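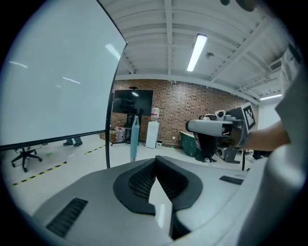

A projection screen on its stand at the Kestent Hall.

The Kestent Hall lends its main room to 23 local societies, and since March it has asked each of them to keep its own minutes in a shared archive. The archive was proposed by Miyuki Ebihara, secretary of the Zinport Historical Circle, after a box of papers from the town's former choral union was found to be missing its final years.

Members may deposit programs, letters and account books on any Tuesday. The collection now holds 1103 items, nearly all of them on paper. Murray Ruawai, who prepares the catalog, has asked that staples be removed and that photographs carry names on a separate sheet.
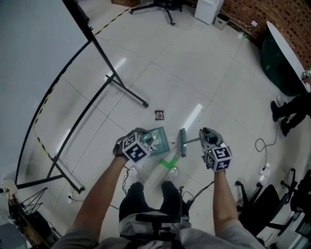

Floor care with a teal dustpan.

Societies remain the owners of what they deposit. Access is free to residents, and copies may be ordered for private study. A printed guide to the first 500 entries is being edited by Chiharu Yoshida and will be sent to the branch libraries at Mulov and Ngau.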